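What we asked before signing for an arm

I have been putting off writing about the robot arm because people expect either a love letter or a funeral. We haven't bought it. We haven't not bought it. It's 3 February 2026, the quote from Reuter runs out at the end of the month, and I am the one at our shop who has to sign.

Some background. We pack small mixed orders at Garnerbridge, mostly craft and school kits. In December Jeanie Gourlay, who runs the floor, asked for a cell that could pick up odd little parts and put them where they belong. Fair enough. It's dull work and we can't keep it staffed. So we asked two suppliers and got one quote I could read and one I couldn't.

The one I could read came with a demo. You get a white gripper over a walled-in tabletop, and a light blue cylinder standing up in plain view with lots of room. I don't doubt it can pick up a cylinder. My kids can pick up a cylinder. What I want to know is what it costs me per month when the part is lying against a wall.

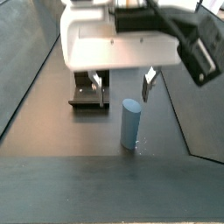
What the quote leaves out

The arm is the big number and everybody argues over the big number. I've stopped caring about it. The stuff underneath is what worries me:

Spare fingers. They wear, and we were quoted 107 dollars a set with no word on how long a set lasts. I asked twice.

Software. Rustari is the package they push. The first year is included and the second year is "to be confirmed," so I wrote in 2,000 and Jeanie thinks I'm being nice.

Setup for each new part. This one could sink us. We carry 79 different parts in the spring kits alone, and the salesman talked as if each one were an afternoon. Whose afternoon?

The shape test

I asked for something closer to our work, and they have a setup I liked better. It's a thick blue block with recessed holes in it, round ones and square ones in different sizes, and pieces to go with it. There's a tall orange-brown piece standing in the back corner and a pale blue one with two legs toward the front.

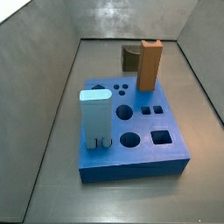 I'd put more weight on that kind of thing than on any brochure, but I'd want a full shift of it, with our parts, and a sheet showing every miss. Liltum, the other supplier, offered a trial on paper and then wanted a deposit for it. Reuter says a trial is "possible." I have asked for a date.

Until I get one, the line in the budget says "arm, maybe" and the money stays where it is. Jeanie is annoyed with me. She may be right, too, the spring orders start landing soon and we're short on the bench again.

Contact | Copyright 2026 | Back to top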